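Product Review: Skilulo Bench Sorting Arm, Installed at Kistlow

The Skilulo arm was placed in the returns and kitting room of our Kistlow site in September to sort mixed fasteners into compartment boxes. This review covers its first 481 operating hours and is intended for other sites considering a purchase.

Sorting was previously done by hand at the end of each shift. A tray of 200 mixed nuts and bolts now takes the arm 57 minutes, slower than an experienced employee, but the arm runs through breaks and overnight. Nuts of ordinary size are handled well, including those standing on edge. Long bolts are less reliable, and parts lying against the storage box are often left for a person to finish.

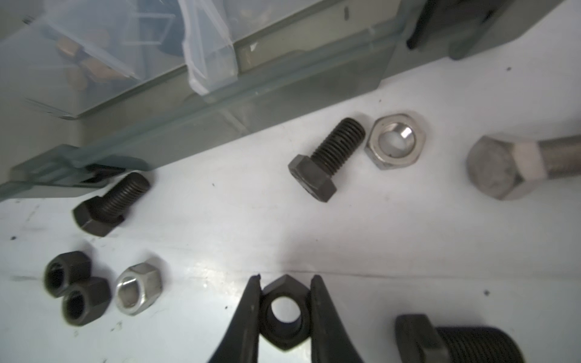 The effect on staff has been mixed. Two positions were redefined, with no reduction in hours, and the employees concerned now set up trays, clear stops and check finished boxes. Several reported less strain in the hands and wrists. Others noted that the work has become more solitary - sorting was the one task done seated together - and the site has been asked to address this in its next schedule.

Training supplied by Plalmont was adequate, although the manual assumes more technical knowledge than most floor staff have.

Rating: 4 out of 5. Recommended for sites with a steady volume of mixed parts.

Related reviews
Kassab Adjustable Workbench
Plalmont Parts Washer
Anti-Fatigue Mats for Standing Stations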